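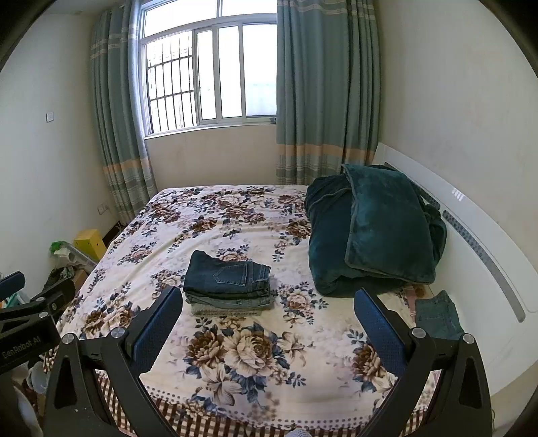
Figure 2. Bedroom with folded jeans on a floral bedspread, Dorkby. Source: authors.

3.2 Sleep and bedroom heat in rented homes

Households in Dorkby and Ortuño were visited in March, then again after the heating was off for the year. 46 homes in all, 25 in Dorkby, the rest Ortuño. Most were built before 2000. Bedrooms only, no kitchens or halls (see 3.1 for the loggers and where they were put).

Night readings first. Upstairs bedrooms in Dorkby cooled fast after the boiler went off, downstairs ones slower. Ortuño homes held heat longer, thicker walls probably, though we did not measure walls. Sleep diaries were kept for 10 nights. Gaps in the diaries were left as gaps, not filled in.

People who slept under one heavy cover reported waking more often then people with two or three light ones. Effect small. Gone once age was added to the model. We report it anyway as the Ferkia survey found the same thing and it got quoted a lot.

Windows: open at night in most Ortuño homes, even in March. Noise was the main reason given for closing them, not cold. Renters on the Rultareck estate also named damp, and drying laundry in the bedroom came up agian and again in the comments. Humidity there was higher at 6 a.m. than at midnight in every home with a working logger.

Bed position was noted on the floor plans but is not used below. Too few beds on inside walls to compare.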